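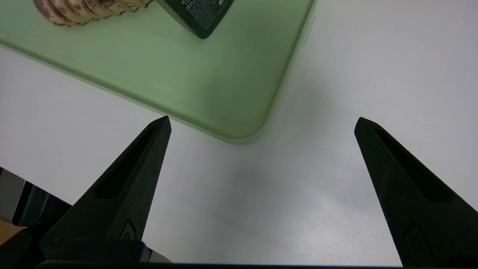
By Sevim Gökçe

The second deal is usually taught as a matter of the dealing hand. Érica Amaral, who has worked the Corkora close-up room for 18 seasons, teaches it from the other side. In her view the hand holding the deck does most of the work, and it is the hand most students ignore.

Her starting point is the grip. The deck sits deep in the left palm, with the forefinger curled around the front edge and the thumb lying across the top card near the outer left corner. The thumb pushes the top card to the right by the width of the border — no more. The right thumb then contacts the exposed edge of the card beneath and draws it out while the left thumb pulls the top card back.

Timing decides the result. If the top card returns early, there is nothing to hide the card coming out. If it returns late, two cards travel together and the deal stalls.

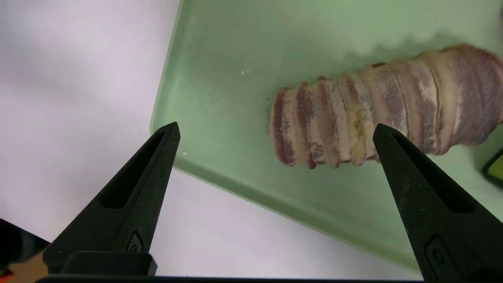 Practice and pace

Amaral sets a fixed drill: 15 minutes a day, dealing face down to a slow beat, with the top card reversed so that any error shows at once. Speed is left alone for the first month. Erdal Değirmenci, a former student, kept to the drill for 43 days before he used the deal in front of an audience, and then only for 2 cards in a full routine.

Card stock matters as well. A new deck slides too freely for most beginners, and the push-off tends to run wide. Değirmenci breaks in each deck with a week of ordinary shuffling and retires it when the corners soften.

Borderless backs are a separate problem. They conceal the push-off better than any white border, but they give the dealer no visual gauge of its width, so the thumb has to be trained on bordered cards first.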